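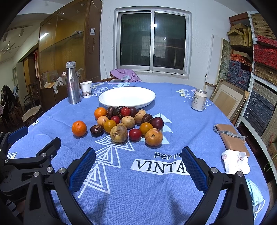 Brilesari began with one secondhand telescope and a good many cold nights on the hill behind Claduvcombe. Xuân Ngô still leads most of our evenings, and she is happy to stay late if you want one more look at Saturn - or two! We seat up to 60 guests under the dome, school groups very much included, and children under 5 come in free. Last season we welcomed 2,858 visitors, and we'd dearly love to meet you too. Gates open at dusk from April.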